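Uvier「Marngate」光電管タイマーを一シーズン使った評価

評価対象はUvier社の無線式光電管タイマー、Marngateの二対セットである。用途は高校アメリカンフットボール部の走力測定、具体的には50m走と、プロアジリティ走に類する切り返し走の計時に限った。試合や競技会の公式計時は想定していない。購入は部費によるもので、メーカーからの貸与や値引きは受けていない。

比較対象として、以前から部で使っていたBrandes社の単式ビームのタイマーと、ストップウォッチによる手動計時を併用した。本文中で単に「旧機」と書く場合はBrandesを指す。

構成

送光受光一体型のユニットと反射板を向かい合わせに置き、その間を選手が通過すると時刻を記録する。二対セットの場合、スタートとゴールに一対ずつ配置する。中間点を取るには追加の一対が必要で、これは別売となる。親機はゴール側のユニットが兼ねており、専用の表示器は付属しない。タイムの確認はスマートフォンかタブレットのアプリで行う。

同梱の三脚は軽く、脚の開き止めが樹脂製である。土のグラウンドで使う分には支障がないが、風のある日は脚の付け根に砂袋を掛けないとユニットの向きが変わる。三脚ねじはカメラ用と同じ規格なので、手持ちの重い三脚に替えることができた。当部では導入後すぐにそうしている。付属品の三脚は予備に回した。

収納バッグは仕切りが浅く、反射板の表面が三脚の脚に当たる。布を一枚はさんで運んでいるが、この価格の製品であれば専用のポケットが欲しい。

設置

電源投入からペアリング完了までは短く、待たされる感覚はない。光軸合わせは、ユニット上部のLEDが赤から緑に変わるまで反射板側を動かす方式である。旧機は音だけで知らせるため、吹奏楽部の練習と時間が重なると判別できなかった。この点は明確に改善されている。

ビームの高さは地面から80cmとした。取扱説明書の推奨は「腰の高さ」という書き方で、数値の指定がない。高すぎると前傾したスタート直後の選手の頭部や腕で反応し、低すぎると振り上げた膝で反応する。身長差の大きい部では、選手ごとに高さを変えるよりも一つの値に固定し、毎回同じ値で測るほうが記録の比較には向く。三脚の支柱にテープで印を付けておくと再現が容易になる。

無線の到達距離は、仕様表では見通しで最大100mとなっている。50m走で使う限り、途切れは確認できなかった。ただし両ゲートの間に金属製の防球ネット支柱が並ぶ位置では、アプリ側の接続表示が不安定になった。タイム自体はユニット内部で保持されており、接続が戻った時点で送られてくる。記録の欠落はなかった。

計時の精度

精度を絶対値で検証する設備は当部にない。以下は旧機および手動計時との差についての所見である。

手動計時との差は予想どおりの方向に出た。手動では号砲や動作開始に反応してから押すため、スタート側で遅れ、記録は速めになる。計時者による差も大きい。Marngateの記録が手動より遅いことに不満を述べる選手は毎年いるが、測定方法が違う数値を並べることに意味はない。部では導入の時点で過去の手動記録を別の表に分け、以後は混在させていない。

旧機との差は小さかった。ただし旧機は単式ビームのため、腕の振りでゴールが早く切られることがある。Marngateは遮断時間の長さを見て胴体の通過を判定する処理を入れており、アプリの設定画面で有効・無効を切り替えられる。無効にした状態では旧機と似た傾向のばらつきが出て、有効にすると同じ選手の連続した試技の差が縮んだ。初期設定が無効になっている理由は不明である。説明書にも記載がない。購入者は最初にこの項目を確認したほうがよい。

スタートの方式は三種類から選べる。ゲート通過、足離れを検出するパッド、音による合図の三つで、パッドは別売である。ゲート通過の場合、選手の構える位置がビームに近すぎると、静止中の体の揺れで計時が始まる。スタートラインをビームの手前に引き直し、助走に当たる距離を全員同じにして対処した。この距離を記録に残しておかないと、翌年のデータと比較できなくなる。

切り返し走では、同一のゲートを複数回通過する。アプリで通過回数を指定すれば途中通過は無視されるが、選手がビームの内側で足を滑らせて手をついた場合など、余分な遮断が入ると最後の一回がずれる。該当する試技は記録の脇に警告の印が付く。印の付いた試技は採用せず、休息を挟んで測り直している。

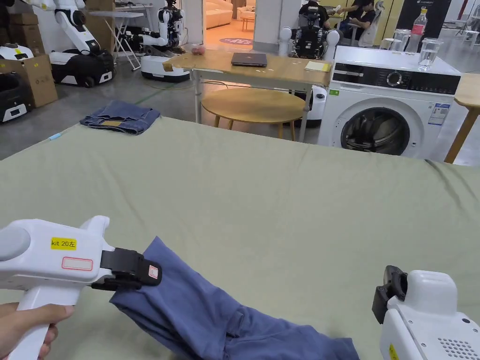
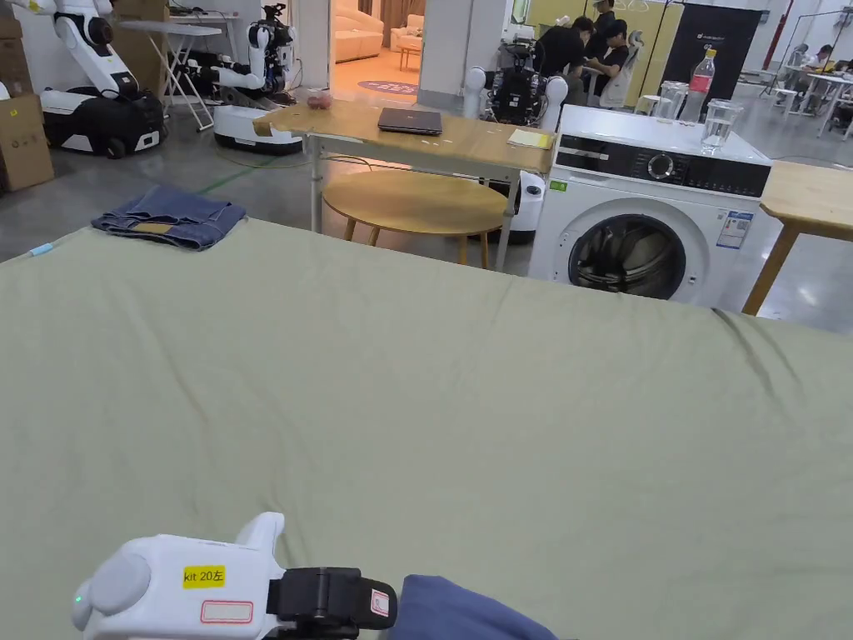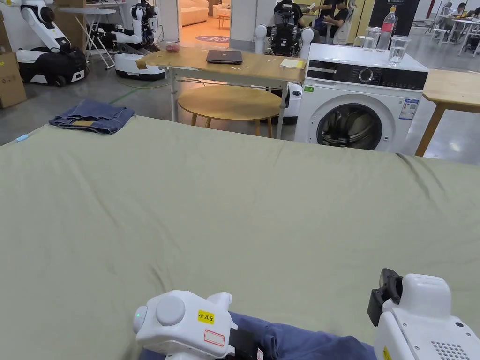

2枚目と3枚目、畳んだブルーデニム。
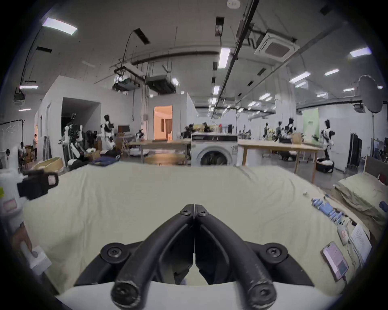
アプリ

アプリの出来は本体に比べて落ちる。画面の文言は日本語化されているが、訳語が一定しない。「試技」「走行」「セッション」が同じ意味で使われている箇所と、別の意味で使われている箇所が混在する。設定を変更したつもりで別の階層を触っていたことが何度かあった。

選手の登録はCSVで一括取り込みができる。文字コードの指定欄がなく、表計算ソフトからそのまま書き出したファイルでは氏名が文字化けした。UTF-8で保存し直せば正常に読み込む。背番号の欄は数値のみ受け付け、先頭のゼロは消える。新入部員で背番号が未定の者には仮の番号を割り当てる必要がある。同じ番号を二人に付けても警告は出ず、後から登録したほうに記録がまとめられる。この挙動は危険である。

測定の順番は事前に並べておけるが、途中で一人を飛ばす操作が二画面にまたがる。靴ひもを結び直している選手を後に回す、といった日常的な場面で手が止まる。測定係の生徒は、アプリ上の順番を変えずに空の試技を入れて先へ進み、後で消すという方法を取るようになった。推奨はしないが、現場ではそのほうが速い。

書き出したデータは、一試技が一行の素直な形式である。日時、選手番号、区間、タイム、警告の有無が入る。一シーズンで蓄積した記録は1,937件になった。この件数になると一覧画面のスクロールが重くなり、絞り込みの反応にも遅れが出る。月ごとに書き出して端末から削除する運用に切り替えたところ、動作は元に戻った。削除の前に書き出しを促す表示はない。

Uvierのサポート窓口には二度問い合わせた。一度目は重複番号の件で、担当のSolène Moulin氏から翌日に返信があった。仕様として認識しており、変更を検討するという内容だった。評価の時点では変わっていない。二度目は胴体判定の初期設定についてで、地域ごとに出荷時の値が異なる可能性があるとの回答にとどまった。いずれも英語でのやり取りになる。

電源と耐候性

電池は内蔵の充電式で、端子はUSB Type-Cである。放課後の練習一回で使い切ることはない。週に一度、水曜日の測定後に充電する運用で、シーズンを通じて電池切れは起きなかった。残量はアプリに四段階で表示されるが、ユニット側には充電中かどうかを示す点灯しかない。倉庫から出した段階で残量を知るには、アプリを立ち上げて接続する必要がある。

電池はユーザーによる交換ができない。劣化した場合はメーカー送りとなる。旧機は乾電池式だったため、遠征先で切れても売店で買えば済んだ。遠征の多い部では、この差を軽く見ないほうがよい。

防滴については、小雨の中での使用に問題はなかった。雨粒で誤反応が出るかどうかを確認したが、胴体判定を有効にした状態では見られない。反射板に水滴が付くと光軸合わせの許容範囲が狭くなるため、時々拭く必要がある。強い西日がゴール側の受光部に正面から入る時間帯には、LEDが緑と赤の間で点滅した。測定の向きを反転させるか、ユニットと反射板の左右を入れ替えると収まる。午後4時以降に測定する学校では、最初の配置の段階で太陽の方向を見ておくことを勧める。

土ぼこりはレンズの縁に溜まる。縁に段差があり、布では取りきれない。柔らかいブラシを一本バッグに入れている。

指導現場での扱い

当部の走力測定は、ポジション決定の資料の一部として使っている。攻撃コーチのHartmut Hollmannは、50m走の総タイムよりもスタートから中間点までの区間を重視しており、三対目の追加を早くから求めていた。ラインの選手が試合中に長い距離を全力で走る場面は限られるため、要求としては妥当である。追加ユニットは単品でも購入できるが、単価はセットに含まれる一対より高い。将来区間を取る見込みがあるなら、最初から三対セットを選んだほうが総額は下がる。

練習試合の相手であるGallusのスタッフにも、合同練習の際に使ってもらった。先方はビデオ解析で区間タイムを出しており、機材の準備は当方より簡単だが、結果が出るのは翌日になる。Marngateの利点は走り終えた直後に数値が出ることで、選手が感触と数値を照合できる。一方で、直後に数値が出ると選手が次の試技で力むという指摘を先方から受けた。アプリには選手向け画面の数値を隠す設定があり、当部では最終試技まで非表示にしている。

測定係は生徒二名で足りる。旧機では読み上げと記入の係が別に必要だった。記入の誤りがなくなったことは、計時精度の向上よりも実務上の効果が大きい。

旧機との比較

本体の計時部分ではMarngateが優位にある。胴体判定、光軸の表示、記録の自動保存の三点は、旧機から乗り換える理由になる。旧機が優位にあるのは電池の入手性、本体に表示器があること、端末を必要としないことである。部員の人数が少なく、測定が学期に一度程度であれば、Brandesのような単純な機種で目的は果たせる。

端末の問題は見落としやすい。学校の備品のタブレットに外部のアプリを入れられるかどうかは、購入の前に確認しておく必要がある。当校では許可に時間がかかり、最初の測定は顧問の私物で行った。

改善を求める点

背番号の重複に対する警告。胴体判定の初期設定の見直し、または説明書への記載。測定順の変更を一画面で完結させること。反射板を保護する収納。ユニット単体での電池残量の表示。以上のうち最初の三つはソフトウェアと文書の範囲で対応できるはずである。

評価

計時装置としては良好、管理ソフトとしては並の下とする。走力測定を定期的に行い、年度をまたいで記録を比較したい部には勧められる。購入後は、胴体判定を有効にし、ビームの高さとスタートラインからの距離を決めて書き留め、番号の重複がないことを確かめてから最初の測定に入ること。三対目を追加した後の区間計時については、来季の記録がそろった段階で追記する。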